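Dririco 2141 mini oven review: is a small oven really the cheap way to cook?

November 2022

Every newspaper seems to have run the same article this autumn. Turn off the big oven, buy a little one, watch your bills come down. The shops have noticed, and the Dririco 2141 is stacked by the tills at Hadgu with a yellow sticker on it promising "big oven results for less". I have been cooking with one since April, long before the sticker, and I have some doubts about both halves of that sentence.

Start with the less. A small oven has less air and less metal to heat, so for a small meal it should use less power. I accept that. My trouble is with the way the saving gets worked out on the box, where a tray of chips in the Dririco is set against the same tray in a full-sized oven with a long warm-up. I have never given my big oven a long warm-up for chips. They go in when I remember them. Take that away and the gap shrinks, though the box has nothing to say on the matter.
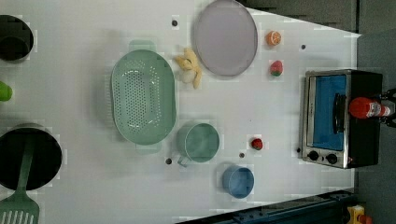
Then there is the question of how many people you feed. For one person, or two who like the same thing, the Dririco makes sense. For four it becomes a relay. Fish fingers first, chips second, and by the time the second tray is done the first is limp and somebody is asking for the microwave. Two rounds in a small oven is no longer obviously cheaper than one round in a large one, and it certainly takes longer. The leaflet calls it "ideal for families". I would like to meet the family.

Warming up is quick, I will give it that. The leaflet says 3 minutes and mine takes closer to 10 before a shop-bought oven thermometer agrees with the dial, but that still beats the big oven by a fair margin. Once there, it wanders. Set to a moderate heat it ran hot at the back for the whole of a Victoria sponge, which came out domed on one side and nearly black at the corner. Turning the tin halfway helps. Turning the temperature down helps more, and after a few weeks you learn to knock a bit off whatever the recipe says.
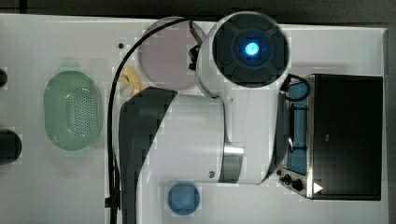 Toast is where I expected it to shine and it didn't. It takes an age, dries the bread before browning it, and leaves pale stripes where the rack was. Keep your toaster. Cheese on toast is another matter and I'd almost recommend the thing on that alone, bubbling and properly brown at the edges. Baked potatoes were good too, with a crisp skin, though they need nearly as long as they would anywhere else. Roast vegetables were fine in a single layer and steamed themselves soggy the moment I piled them up.

Cleaning is a bore. The crumb tray slides out nicely, and then you find the crumbs have gone everywhere except the crumb tray. Fat spits on to the roof, where you can't get at it without bruising your knuckles. The "wipe-clean" lining wiped clean for a month.

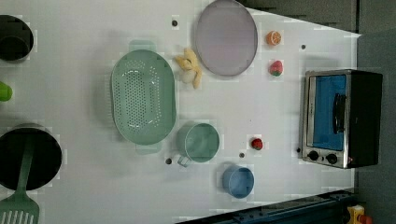 One reader wrote in after my first notes on the Dririco to say I was being unfair, that her bills had dropped since she bought hers and she hardly uses the main oven now. I believe her. She also said she had stopped baking bread and given up Sunday roasts, and I suspect that had a hand in it. If you change what you eat at the same time as you change what you cook it in, you can't give all the credit to the oven.

Her other point was a better one. She found the timer useless, and so do I. It goes up to an hour but anything under 15 minutes has to be set by winding past and coming back, and if you forget, the oven switches itself off early without the bell. I've eaten a cold-centred pie that way.
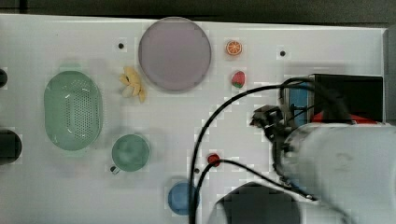 Size is worth thinking about before you buy. The outside measurements are given in large print and the inside ones are hidden in the leaflet, and the difference is considerable. My usual pie dish fits only if I take the handles' word for it and push. The leaflet also wants a gap left on every side, which in my kitchen in Wistholm means the bread bin now lives on the fridge.

For comparison, I borrowed a Gralten that costs a bit more. It held its heat better and the door shut with less of a rattle. The timer was just as silly. If I were buying again I would pay the difference, provided I was cooking for one or two.

As it stands, the Dririco 2141 gets a grudging pass for small households and a no for bigger ones. And check how you use the oven you already have before spending anything. Leaving out the warm-up costs you nothing.

Good: quick to heat, very good cheese on toast, decent potatoes
Bad: uneven at the back, daft timer, greasy roof, poor toast
Bought at: Hadgu, full price, with my own money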